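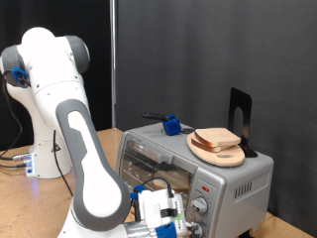 Good evening, everybody, and thank you to Hollis Crenshaw for getting the heat going in here. (Wait for late arrivals. Water.)

I grew up in Hanmont, in a house where lunch was whatever could go between two slices, and I've spent 15 years asking other people what they carried to work. I began with the Skurnley mill, which had 800 people on its books and no lunchroom until well after my grandfather left.

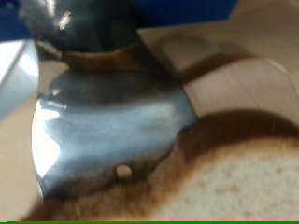
Mill lunches were built to last until noon, and that meant fat right out to the crust – butter, lard, drippings, whatever the house had. Kolbrún Vigfúsdóttir told me her mother would send a sandwich back if she found a dry corner. A broad, rounded blade pressed down on white bread, like the one on the screen, is a motion nearly everyone I interviewed made with their hands while they talked, without noticing they were doing it. (Do the motion. Slow down here, you always rush this part.)

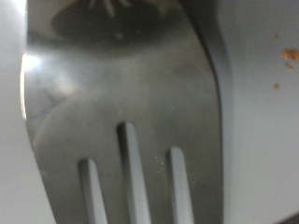

Slotted spatula, stainless steel.

Now the hot suppers, and I do love this part. Night shift at Stougaard ate at 48 minutes past ten, by the whistle, and fried eggs were the thing, carried across the yard under a plate! Read the Jillell letter aloud, both pages if there's time, then take questions.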